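Workshop notebook, Riston bench
13/02/2020
SEI

Oil finish trial, continued from the January sheets. Dalia has the earlier pages in the blue folder, so only the changes are repeated.

Purpose: find out why the second coat of hardwax oil stays tacky on the boards from the Grerkidstead order when the same tin gave no trouble on the offcuts. Three suspects going in: surface too fine before the first coat, first coat too heavy, shop too cold overnight.

Thermometer by the door read 8 at opening. Heater on straight away. The tin sheet asks for a warmer room than that but does not say what happens if you ignore it, only that drying "may be extended". Tins have been standing on the concrete since the delivery. Moved them to the shelf over the compressor cupboard. Should have been done in January.

Test pieces

Cut from one length so that the timber is not a variable. 26 pieces, end-numbered in pencil, faces planed the same way up. Piece 11 has a small shake at one end and is kept for wiping tests only. Dalia wanted the crosscut blade changed first. Changed it. The old one goes to Abdelaziz with the next sharpening batch, together with the two plane irons that came back with the bevel out of square. Put a note in with them this time.

Sanding

Batch A stopped at 120 grit. Batch B at 150. Batch C at 240, as on the order boards. All done with the random orbit sander, fresh disc for each batch, extraction on, then vacuumed and wiped with a dry cloth. No tack rag: the last one left something on the surface that showed as fisheyes.

C feels good in the hand and I can see why we went that far on the order. Under the raking lamp it has a slight sheen before any oil goes on. A drop of water put on each batch sat up longest on C. Not a measurement, but it points the same way as the tin sheet, which says not to go past 150.
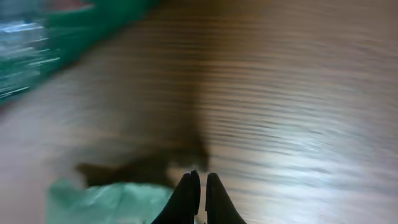
Wooden surface, light honey-brown, grain running lengthways.

Application

Oil stirred from the bottom for a full five minutes by the clock. There was a soft layer at the base of the tin which took most of that time to lift. If the order boards were coated from the top of a tin that had not been stirred through, that alone could account for uneven sheen, though I doubt it accounts for the tack. Said as much to Dalia, who did the stirring in January and disagrees. Left open.

Each batch split into two halves. Thin half: white pad, oil worked across and then along, excess taken off with lint-free cloth after ten minutes. Heavy half: brush, laid off along the grain, not wiped. Weighed each piece before and after on the small scale. The weights are on the loose sheet, to be copied in when the second coat is on. The scale drifted by one division during the heavy half of B and was zeroed again. Those three readings are marked with a cross and should not be used for anything.

Used cloths opened out flat on the rail outside. Water bin refilled. Someone had left a folded oily cloth on the vice again. Please do not.

Observations, same day

Four hours: A thin dry to a light touch. B thin nearly so. C thin still draws slightly on the fingertip. All heavy halves wet-looking, with C heavy worst and a distinct ridge of oil along the lower edge where the piece was not quite level. Packed the rack with veneer strips.

Six hours: A thin and B thin will take a palm without marking. C thin marks. A heavy has sunk in more than expected and is now close to B thin. B heavy is skinned but soft below, dents under a nail.

So the grit matters and the film thickness matters more. Temperature not separated yet. The room was up to a reasonable level by eleven and the whole set has seen the same air, so it tells us nothing either way.

Sheen is harder to judge. A looks flatter than the customer sample and has a few swirl marks that only show against the window. B is near enough that I could not sort it from the sample with the labels covered. Dalia picked it correctly twice out of three.

To do

1. Overnight split. Half of each batch stays on the rack with the heater off, half goes in the office, which holds its heat. Log both in the morning before the heater is touched.

2. Second coat on A and B only, thin, after a light pass with the grey pad. C gets its second coat a day later to see if waiting is enough.

3. Ring Rellura about the age of the tins. The code on the lid is not a date in any form I recognise. Ask also if the soft layer is normal.

4. Humidity meter needs a battery. Had no humidity figure all day, which is a gap.

5. Work out what to do about the order boards. If C comes round with time, leave them racked and say nothing more. If not, they go back to 150 and start again, and the delivery date has to move. Do not promise Grerkidstead anything until the C pieces have had the weekend.

Pad consumption is higher than allowed for in the quote. One white pad lasts four pieces before it begins to drag. Price it again.

Extraction hose on the sander has split at the cuff. Taped for now. New cuff on the list.

Afternoon addition, DAA: moved pieces 3, 4, 9 and 10 to the office. 9 has a thumbprint on the face, mine, ignore it.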